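Moving the scanner off the old laptop

2024-10-13

I finally retired the laptop that had been running our document scanner. The scanner is a Skornar sheet-fed model I bought used from Sawsan Obeidat when she closed her bookkeeping office. It still feeds paper fine. The laptop was the weak part. It took eight minutes to start, and in August it began dropping the USB connection in the middle of a stack.

The new computer did not recognize the scanner when I plugged it in. It showed up as "unknown device" and the built-in scan app could not find it. The disc that came in the box is no use to me, as I have no drive to put it in, and the version on it is several years old anyway.

What I did was go to the support page, look up the model number from the sticker on the bottom, and download the full package. There are two downloads listed. The small one is only the driver. The big one has the driver plus the Plevura scanning program, and that is the one I wanted, mainly for the blank page removal.

Unplug the scanner before you run the installer. I left it plugged in the first time and the system grabbed its own generic driver, which scans one side only. I had to remove the device, restart, and go through the whole thing again. The second time I waited until the installer asked for the cable, and both sides came through.

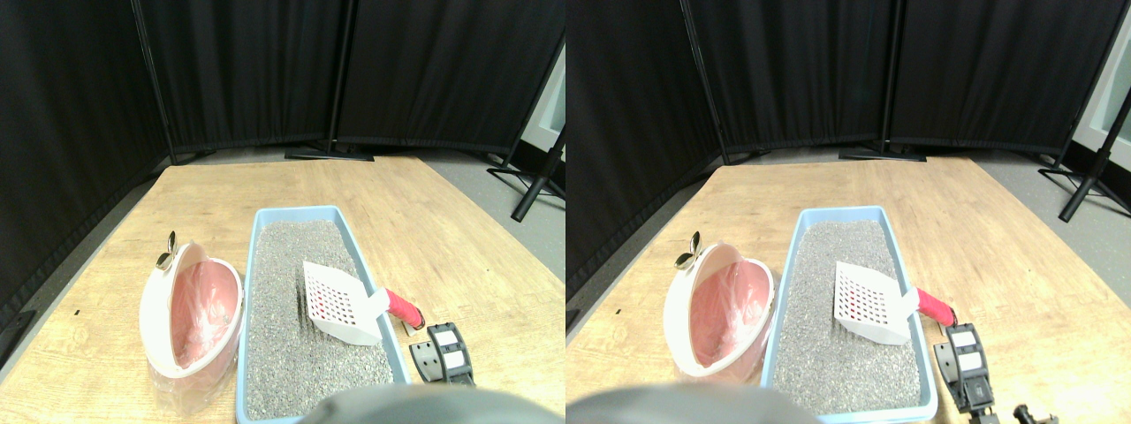
Do you need the Plevura program if you only want to scan to PDF? The driver is enough for that, and the scan app that comes with the computer will save a PDF, but you will have to delete blank backs by hand.

My settings, for anyone with the same model: 300 dpi, grayscale, duplex on, automatic crop off. Automatic crop cuts the bottom off long receipts. I tried color for a while and the files got too big to email.

Speed is about the same as before. A stack of 55 pages went through with one misfeed, and that was a page with a staple hole torn open. I cleaned the rollers afterward with a damp cloth and let them dry overnight.

Chaminda Sikder asked in a comment on my last post whether the network adapter is worth buying. I have not tried it. My scanner sits next to the computer, so the cable is fine for me.

One thing is still not working. The button on the front is supposed to start a scan to a folder, and on the new computer it only opens the program. I have checked the button settings twice. If I get it sorted out I will add a note to this post.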